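Hosik Residents' Cooperative
House Automation Working Group
Minutes of the meeting held January 7, 2019, in the second-floor kitchen

Present: Tamsin Oyelaran (chair), Yolanda Correa, Farzad Zamani, Emrys Trevor (minutes)
Apologies: Ardalan Shirazi, who sent his written comments and a request that they be read aloud in full. They were summarized.

1. Minutes of the November meeting

Approved with one correction. Farzad did not say that the dishwasher was "the only robot we need." He said it was "the only robot we have," and he would like the difference noted.

2. Matters arising

The vacuum on the ground floor has been recovered from under the piano. Yolanda has put a length of timber across the gap. It looks terrible and it works. The question of whether a machine that needs carpentry counts as labor-saving was raised by Farzad and ruled out of order by the chair, who said we would get to all that under item 4.

The window-cleaning unit remains in its box. The suction cup that was missing in November is still missing. Emrys to write to Clokine again.

3. Budget

The group was given $1000 for the year and has spent $65 of it, mostly on vacuum filters. Tamsin pointed out that money not spent by spring goes back to the general fund, where it will be used for gravel. There was general feeling against gravel.

4. Can any of it do the chores yet?

This was the main business. The members' meeting wants a one-page answer before it votes on the Brivero lease, and would prefer the answer to be yes or no.

Tamsin went down the rota as it is posted on the pantry door. Floors: yes, on the flat, if people pick up their socks first. Picking up socks: no. Dishes: yes, once somebody has loaded them, and Yolanda observed that the loading is what people fight over. Laundry: the washing and drying have been done by machine since before any of us were born, and the folding has not moved an inch. Trash: no. Wiping down counters: Brivero says yes, and its brochure says "surfaces," which Farzad thinks could mean anything.

Breakfast took up the rest of the item. Farzad's position is that toast is the fair test. Everybody in the house can make it, including the children, and the hard part was automated generations ago by a box with a spring in it. What remains is picking up a slice of bread, getting it to the toaster, putting it in the right way around and pushing something down. If a machine can't manage that, he does not want to hear about casseroles.

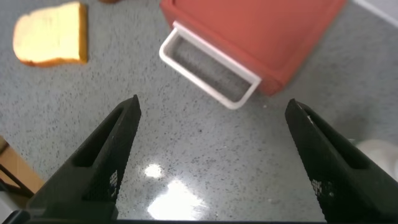 Yolanda said Farzad was underrating bread. It squashes. It tears if you grab it by the middle and it has no good edge to hold when it is lying flat on a smooth counter. People get a fingernail under it, or slide it to the edge and catch it, and never notice they have done anything clever. She used to work on a packing line at Taheri, where the machines could handle jars all night long and a soft roll would bring the whole place to a stop. She would call a machine that picked up a slice without leaving dents in it a serious piece of work, even if it took its time.

Farzad asked how much time. Yolanda said she would give it five minutes. Farzad said that in five minutes he could have eaten the toast and been sorry about it.

Tamsin asked whether speed mattered if nobody had to stand there. Discussion of this went on for a while and in circles. The minute-taker's understanding is as follows: slow is fine for floors, which can be done while everyone is out; slow is not fine at seven in the morning in a kitchen shared by four households; and no one would leave the house with an unsupervised machine operating a heating element, so someone would be standing there after all.

Ardalan's comments (summarized): he is in favor. He thinks the group is judging the machines by their worst morning and the residents by their best. He reminds us that the human rota was followed to the letter in only one week last year, and that he was away that week and can't be blamed for it either way. He also thinks the shop downstairs is the better place to start, as the shelves are always the same height and stacking cans is dull. Yolanda agreed about the cans. She did not agree about the shelves, having seen what customers do to them.

5. The Brivero lease

The quoted price is $900 for a trial of 2 months, with a technician on call during business hours. Farzad asked whether the technician could make toast. Tamsin asked that this not be minuted.

It was noted that the trial would fit inside the remaining budget with $35 left over, and that this is a coincidence and no kind of argument. Yolanda would like to see a demonstration first, in our kitchen, with our bread, on a counter nobody has tidied. All agreed.

The draft answer to the members' meeting now reads: "Some of it, slowly, with someone watching." Tamsin will try to get it up to a full page.

6. Actions

Emrys – write to Clokine about the suction cup; ask Brivero for a demonstration date and what is meant by "surfaces."
Yolanda – list of shop tasks, easiest first, cans at the top.
Farzad – written definition of acceptable toast, half a page at most.
Tamsin – draft for the members' meeting.
Ardalan – socks.

7. Any other business

The dishwasher had finished by this point and needed emptying. The meeting closed shortly afterward. Yolanda emptied it.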